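Section 6: Gift Handling (Beta)

6.1 Before you begin

The Skukdale home arm ships with a gift-handling routine, and you have presumably bought it hoping never to clear away presents again. Please read this section first. The routine moves wrapped boxes from a table to a shelf or carton. It does not wrap, unwrap, or tie anything, whatever your brother-in-law read on the Fontana forum.

1. Clear a flat, pale tabletop. Dark tablecloths confuse the depth sensing.
2. Set the payload limit to 1000 grams. Heavier presents are yours to carry.
3. Set grip force to 200 on the panel. The factory setting of 448 is meant for tinned goods and will leave a cardboard box with a waist.
4. Put the boxes within reach of the arm, leaving a finger's width between them.

Note: Step 4 is the one everybody skips. Boxes get put down in a huddle, with the bow of one lying over the corner of the next, and a person sorts that out without putting down their cup of tea.

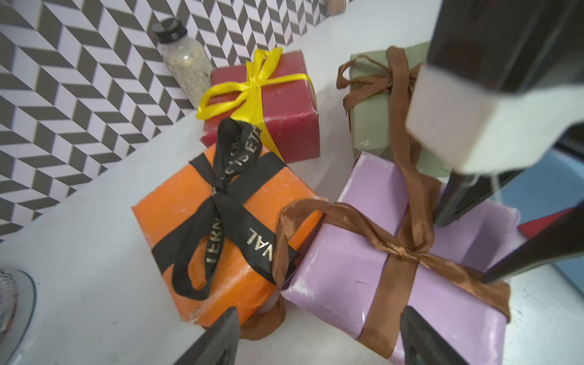
The arm has to decide where one present stops and its neighbour starts, and ribbon is no help. A satin tail trailing from a brown bow onto a purple box looks, to the planner, like part of the purple box. Lift one and you may get both, briefly.

6.2 Running the routine

5. Select Gifts, then Slow. There is a Fast setting. We use it for demonstrations with empty boxes.
6. Tap each box on the tablet to confirm its colour and outline. If two boxes share an outline, move them apart by hand and tap again.
7. Press Start and keep a hand near the stop button.

Caution: Do not let the fingers close on a bow. The arm will report a successful grasp and the present will stay where it is.

Caution: Glossy paper scuffs. Allance fingertip pads (sold separately) reduce the marks.

6.3 If something goes wrong

Error 1856 means the arm has lost sight of a box it was holding. Look on the floor.

If the routine stops three times on the same present, pick it up yourself and press Skip. Our own testers favour this method.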